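Éducation civique : le collectif Urnwood demande des preuves avant la généralisation du « carnet du petit citoyen »

Communiqué de presse – septembre, pour diffusion immédiate

Le collectif de parents et d'enseignants Urnwood a pris connaissance du « carnet du petit citoyen », édité par la société Umix et distribué depuis la rentrée à 700 élèves de cycle 2. Il demande que son extension à d'autres écoles soit suspendue tant qu'aucune évaluation indépendante n'aura été publiée.

Le carnet propose 17 activités à faire en famille : dessiner la mairie, apprendre un couplet de l'hymne, trier ses affaires pour en donner une partie, interroger un voisin sur son premier vote. Chaque activité rapporte un tampon. Au bout du parcours, l'enfant reçoit un diplôme de « citoyen engagé ». L'éditeur parle d'une « révolution douce du vivre-ensemble ». Nous avons cherché ce que recouvrait cette expression et n'avons rien trouvé de précis, ni dans le dossier de présentation, ni dans le guide remis aux enseignants.
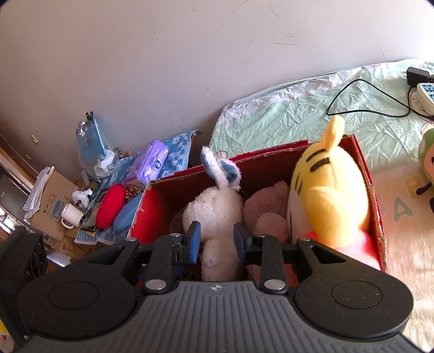

Peluches dans un carton rouge.

« On nous présente une liste de tampons comme un apprentissage de la démocratie. Un enfant de sept ans peut remplir le carnet entier sans avoir discuté une seule fois d'une règle avec ses camarades », relève Dorota Jasińska, porte-parole du collectif et professeure des écoles.

Umix met en avant un taux de satisfaction élevé chez les familles. Le questionnaire, que nous avons pu lire, comporte deux questions : « Votre enfant a-t-il apprécié le carnet ? » et « Le recommanderiez-vous ? ». Aucune ne porte sur ce que l'élève a compris. Les réponses ont été recueillies par l'éditeur lui-même, qui n'indique pas combien de familles ont répondu. Le collectif ne conteste pas que des enfants aient pris plaisir à dessiner une mairie. Il s'interroge sur la conclusion qu'on en tire.

La place laissée à la maison pose une autre difficulté. La plupart des activités supposent un adulte disponible le soir, à l'aise en français écrit et disposé à parler politique à table. Bautista Rivadeneira, père de deux élèves concernés, a fait le calcul à sa manière : « Le diplôme, c'est surtout moi qui l'ai gagné. »

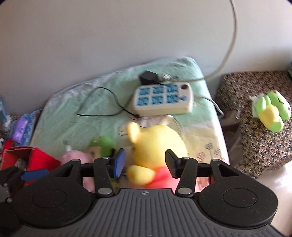
Multiprise et câbles sur un lit, à la maison.

Le collectif s'étonne enfin du calendrier. L'éditeur annonce déjà une version numérique, baptisée Undalia, avec classement des classes les plus « engagées ». Noter le civisme des enfants et comparer les écoles entre elles nous paraît mériter au minimum un débat en conseil d'école – et probablement un refus.

Urnwood formule les demandes suivantes :

La publication du questionnaire, du nombre de réponses et de la méthode employée.
Une évaluation menée par une équipe sans lien financier avec l'éditeur.
Le retrait du diplôme et de tout classement.
Du temps de classe consacré au débat et au vote, y compris sur des sujets modestes comme le partage de la cour.

Une lettre reprenant ces points a reçu 800 signatures. Elle a été adressée à Umix, qui a répondu par l'envoi de sa brochure.

Contact presse : Grigore Sandu, collectif Urnwood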